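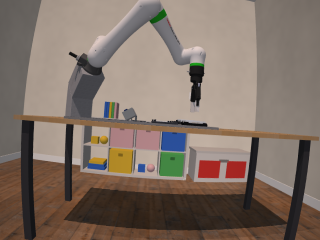
Sim bench, gripper fingertips close together over the mat end.

Plate Handling Practice Group - minutes
Tuesday, September 24, 2024, Plundholm room and online

Chair: Signe Lindholm
Present: Fultura (two reps), Trenen lab, Obura integration, sim team. Safety joined at item 3.
Apologies: Trenen purchasing

1. Previous minutes
June minutes accepted with one change. Item 6 should read "teach pendant", not "teach pendent lead". Signe to fix the copy on the share drive.

Actions carried over:
- Glossary: half done. Fultura still has the section on grippers.
- Retired rules list: done, circulated, no comments back.
- Template for deviation reports: not started. Obura says end of next month.

2. Draft 2 of the handling rules
Comments log is at 443 lines, almost all of them wording. Signe doesn't want to go through it in the meeting and everyone agreed. Editors to take the wording ones, only the technical ones come here.

Technical ones discussed:

Rule 4, station names. Draft says every plate position has a name that's printed on the bench and the same name in software. Trenen has labels that drifted over the years, old name on the bench and new name in the method. Fultura wants the software name to win. Trenen disagrees, the person standing at the bench reads the label, so label wins and software gets changed to match. Bit of back and forth. Agreed: label wins, mismatch is a stop-work item until fixed. N and LP prefixes stay as they are. No lower case, no spaces.

Rule 5, approach height. Obura thinks one figure for all plates is too crude, deep well plates need more. Fultura happy with one figure plus plate height. Left open, see actions.

Rule 7, fingers. Close on the long sides unless the method says otherwise in writing. Trenen asked what "in writing" means. Means in the method header, not in an email to somebody.

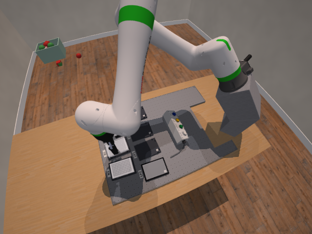
Rule 9, cables. Was "cables shall be managed". Too vague, can't audit it. New wording: any cable on the work surface is routed outside the swept path of the arm and gripper, and fixed at both ends. Obura pointed out a swept path is only known after the method is written, so cable check goes after method sign-off, and again if the method changes. Agreed.

Instruments with buttons on top - Safety will want a rule that start/stop buttons can be reached without leaning under the arm. Parked for item 3.

Rule 11, empty holders. Software has to treat an empty holder as unknown, not as free, until it's been checked. Trenen had a double placement in the summer from exactly this. Nobody hurt, a plate cracked and a morning lost. Agreed without changes.

3. Safety (joined late, train)
Went back over the button question. Safety's view: leaning in is only OK with the arm stopped and the stop confirmed, doesn't matter how slow the speed limit is set. Fultura said their customers won't like it as they top up reagents mid run. Safety said then the method needs a pause step. Signe asked for this to be minuted as a requirement and not a suggestion, so: REQUIREMENT, pause step before any reach in.

Also asked for a line on storage under the bench. Shelves under the table are fine with Safety provided people aren't getting at them while the arm is live. Goes in as a note to Rule 12.

Loose items on floor near the bench - trip hazard, same as the general lab rule, no new text needed. Refer to it and move on.

4. Checking rules in simulation first
Sim team proposed that every new pick and place gets run in sim before it goes near a real bench. General support. Questions were mostly about what counts as a pass.

Proposal: a pass is the full move, approach to retreat, with no contact apart from fingers on the plate being moved. Neighbouring plates included. Trenen asked if neighbours could be left out to save time. No, the neighbours are where the trouble is, rows are tight and the linkage opens wide.

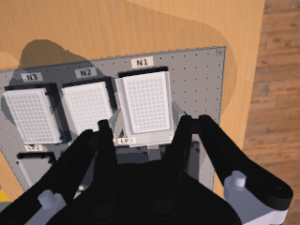
Sim team wants holder geometry from suppliers as proper files, they're measuring off drawings at present. Fultura can send theirs. Obura has 17 holders in its catalogue and not all have files, will send a list of what exists.

Light and shadow: vision checks pass in even light and then fail with the arm's own shadow across the label. Agreed label reading must be tested with the arm in position over the board, not parked away. Add as Rule 14. Trenen to recieve a draft before the rest, they have the most vision stations.

Sim results kept with the method, same folder, same version number. A sim result for version 1 doesn't cover version 2. Obura asked about tiny edits, e.g. a comment changed. Discussed, no agreement. Signe: if the moves file is unchanged the result stands, try it for one cycle and see.

5. AOB
Fultura asked if the rules can be quoted in tenders. Not while it's a draft.
Request for larger label type. Sim team has no view, Trenen in favour. Editors to look at at it.

Actions
- Signe: correct June minutes, circulate Rule 4 wording
- Obura + Fultura: one proposal on approach height, on one page
- Obura: list of holder files, deviation template
- Fultura: glossary section, holder geometry
- Safety: text for the pause step
- Sim team: Rule 14 draft to Trenen, then everyone
- Trenen: list of bench labels that don't match software

Next meeting: date by email, Obura hosting. Closed 3.40.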